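Subject: Re: [toylending] The loose box, again
From: Nimal Amarasinghe
To: toylending list

Geum-ok Kong wrote:

> Dear all,
>
> I have been reading the Dillier handbook over the holidays and I think
> it answers most of our troubles with the loose box. For those who
> haven't seen it, the idea is that you never lend single toys. You lend
> "sets", each made up of things that go together by colour, and the
> colour is what tells the borrower whether anything is missing. Red bag,
> red things. A parent can check it at the door in no time and so can we.
>
> I would like us to try it with the odds and ends from August onwards.
> We have the coloured bags already from the Grotum order. If people are
> happy I can write up the labels. Please say if you have objections, as I
> would sooner hear them now than when the labels are printed.
>
> Geum-ok

Geum-ok, you did ask.

I read the Dillier thing as well, or the first half, and I can't see that it was written by anyone with a loose box. Every photo in it shows matching pieces that were bought together. Ours came out of carrier bags left by the side door. I'm not against sorting. I spent most of an afternoon trying to sort by colour before replying, so that I wouldn't just be grumbling from a chair, and I'd like to report how it went.

Orange first, as I thought that would be the easy one. It is a small group and the colour is hard to mistake. Except that orange is two or three colours depending on where you stand. The big plastic one goes from tangerine to something close to brick as soon as it turns away from the light, and I had it down as red for a good minute when I came back from making tea. 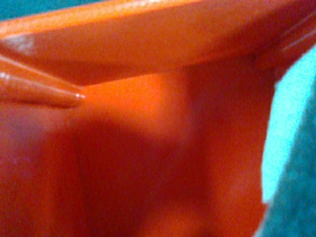
Orange, close to. Bright where the light gets it, reddish-brown where it doesn't.

If I can talk myself out of orange, a parent with a toddler on one arm and a bag in the other hand certainly will. And what do we do about scuffs and shine? Glossy plastic goes nearly white where the light hits it. The handbook suggests a printed colour strip to hold against each item. I ask you to picture any of us doing that at ten to four with a queue.

Then there are the things with more than one colour, which the handbook deals with in a single sentence ("assign by dominant colour"). The lizard is orange and yellow. The little cup is blue and white. The watering can is green with a white spout cap, so I suppose green, but the highlighter is green and white too and I can't believe anyone wants to borrow a watering can and a highlighter. The brown animal, the curled-up one, would be in a set by itself. So would the dark blue ball, unless you let the blue and white cup in with it, and then you have a set made up of a ball and a cup.

Red is the other way about. Red is enormous. Put the open box, the upright cup, the plate with the rings in it and the block with the S on it in one bag and you have a rather dull bag, with half a tea party in it and one letter of the alphabet. The green block has a peg on top just like the S one, and any child would want those two together. By colour they'd go home to different houses.

I laid the lot out on the black cloth to see whether it looked any more sensible all at once. It looked like a jumble sale, but a fairly cheerful one, and I'll admit the colours do show up well on black. If we keep one thing from all this I'd keep the cloth.
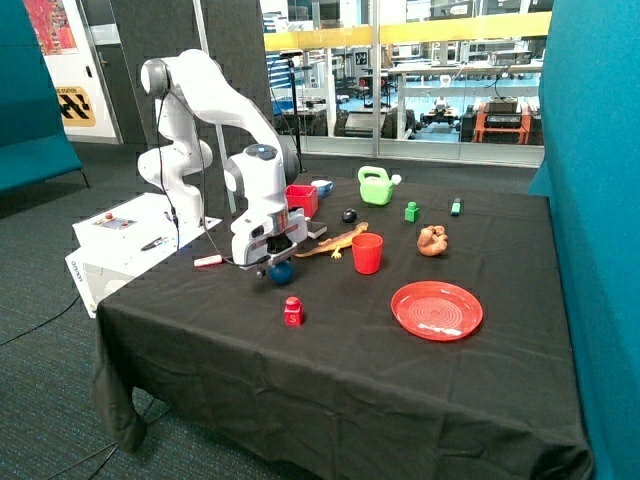 Geum-ok says, having had the above read to her over the phone, that I've tested the one part of the scheme she cares least about. Her point is the checking, and colour was only ever a quick way to check. She would be just as glad of sets by use, so long as each has a fixed list and the bag doesn't go out short. She also says the highlighter was never a toy and should go back in the desk drawer, and the mouse with it.

I find that harder to argue with. I still doubt it. We had fixed lists under the Umer scheme and what happened was that the lists stayed perfect and the bags didn't. Somebody ticked 2 cups out and 2 cups in for months, and when we finally tipped the bag up there was a cup and a shoe. A list only works if the person holding it looks in the bag, and I'd like to hear how we get that to happen before anyone prints labels.

While I'm being difficult, may I ask where the numbers in the Han leaflet come from? It went round with the handbook and it has a toy library going from 3,152 loans to 3,962 after it "moved to sets". Over how long? And did they count a set as one loan, or did they count everything in the bag? If it's the second, I could get us a rise like that without lending a single extra toy.

What I would agree to is something small. Make up a water bag, say, with the watering can, the red cup and the blue and white one. Make up a blocks bag from the peg blocks, and we can see if more of them surface from the bottom of the cupboard. Everything else stays loose. Run that until the clocks change and then tip both bags out on the cloth in front of witnesses. If they're whole I will write the labels myself and say nice things about Dillier.

The lizard I would leave out of any set. It's long, it won't go in the Grotum bags without bending, and children pick it up on its own anyway.

Does anyone have the key to the tall cupboard? The hook is bare.

Nimal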